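Sollo Workshop – Call for Participants, Fall Open Day

We need people who own clothes. That is very nearly the whole requirement, and you would be amazed how much discussion it took to get there.

Sollo is opening its workshop in Preltden to the public again, and we are looking for 22 participants to take part in the cloth handling demonstration. Visitors may wander in and look at whatever they like. Participants are a different thing: you get a seat, a name badge, a turn at the controls, and a form to fill in afterward. The form is two pages. We tried for one.

What the demonstration is

Robots have been picking up boxes for a long time and are rather smug about it. A sweater is harder. It has no corners worth mentioning, it changes shape when you look at it, and whatever part you grab, the rest of it has other plans. Our arms have two fingers each and a small camera at the wrist, and the job is to get a piece of fabric off a white surface and put it somewhere else in a state your mother would accept.
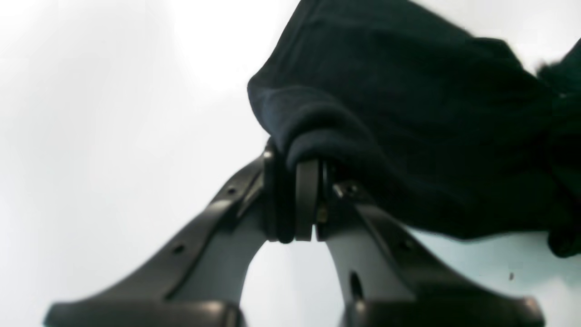
You will work in pairs, one person guiding the arm and the other watching the wrist view on a monitor and giving directions. Then you swap. Pairs who arrive as couples are split up. This rule dates from the September open day and we will not be taking questions on it.

Each turn lasts 60 minutes including the briefing. The briefing covers where to stand, where the stop button is, and how to say "left" so that the other person knows whose left you mean. Ojārs Bite gives it. He has given it many times and it has gotten shorter, so please listen the first time.

Who we want

Anyone 18 or over who can stand or sit at a bench for an hour and read a screen at arm's length. Glasses are fine. Left-handers are very welcome, as the last group had hardly any and the person who designed the controls would like to know how bad it is.

We would especially like to hear from people who handle fabric for a living or did once: dry cleaners, tailors, hotel laundry staff, theater dressers, school uniform shops, anybody who has folded a fitted sheet and has opinions. Engineers can apply too. You will be asked to keep your hands in your pockets during other people's turns.

You don't need to know anything about robots. If you do, we ask that you not explain them to your partner while your partner is steering.

What you would be doing

Closing two fingers on a thing is the easy part. Deciding where they ought to be before they close is what we want you for. People who fold laundry make that choice in a blink and then can't tell us how, so we watch them do it slowly, with a machine in between.

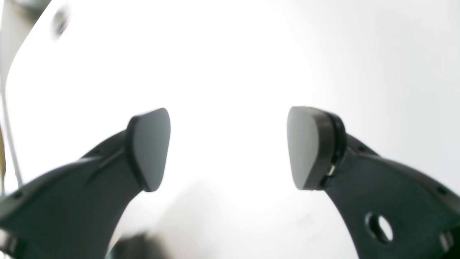
After your turn you will sit down with one of us for a short talk about what you were trying to do and at what point you gave up on it. We write it all down. Swearing is recorded as "comment." There is a coffee break before the second round, with the good cookies if we remember and the other ones if we don't.

Please bring one item of clothing or household cloth that you don't mind seeing crumpled. Soft and plain works best. No sequins, no wool your grandmother made, nothing with a drawstring. You will get it back the same day, though we make no promises about the ironing.

What you get

A travel payment, lunch, and a tote bag printed by Eler, who also lend us the chairs. The travel payment is modest. So is the tote bag. You may stay for the rest of the open day, which includes a talk on grippers, a talk on why the first talk ran over, and a table where children can take apart an old printer under supervision.

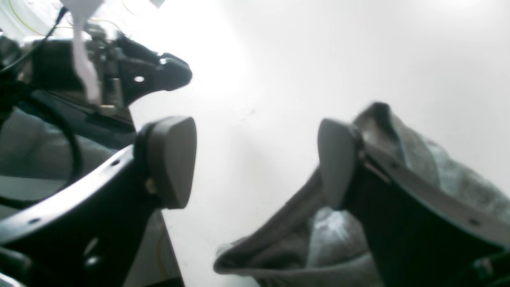
Photo: Sollo, wrist camera

A few practical things

The workshop is on the ground floor and there is step-free access from the yard side. The front door has a step and a temper, so use the yard. Long hair should be tied back and lanyards left in your bag. If you have a pacemaker or another implanted device, tell us when you apply and we'll talk it over with you before giving you a slot.

The wrist camera records the whole of every turn. It points at the fingers and the bench, so your face shouldn't come into it, but your hands or sleeves might. If you'd prefer we didn't keep your recording, say so on the form and it gets deleted. Voices are not recorded, which is a mercy to everyone.

How to apply

Write to the open day desk at Sollo with your name, your age, which hand you write with, and a sentence or two on your history with laundry. One year a man sent in four pages. He got a place, but please don't take that as advice.

Applications close 2018-10-29. We reply to everybody, including the people we can't fit in, who go on the list for spring if they want to. Two places are held back for staff and students from the Sani training center, so if that's you, mention it in the first line.

Comments

Marta_K
Does a bath towel count as household cloth? Asking for a very worn bath towel.

Open day desk
It does. Bring the towel.

petergr
Did this in September. Spent most of my turn shouting "up" at a retired postman. Would do it again.

Lin
What if I'm left-handed but fold right-handed?

Open day desk
Lin, please apply immediately.

hollis22
Is the printer table only for children

Recent notices

Evening bench hours at Sollo: new times
Wanted: office chairs, any condition, wheels preferred
Bookkeeper, part time, Eler
Sani training center: places left on the soldering course
Preltden yard parking during the open day
Lost after the September open day: one gray glove, one umbrella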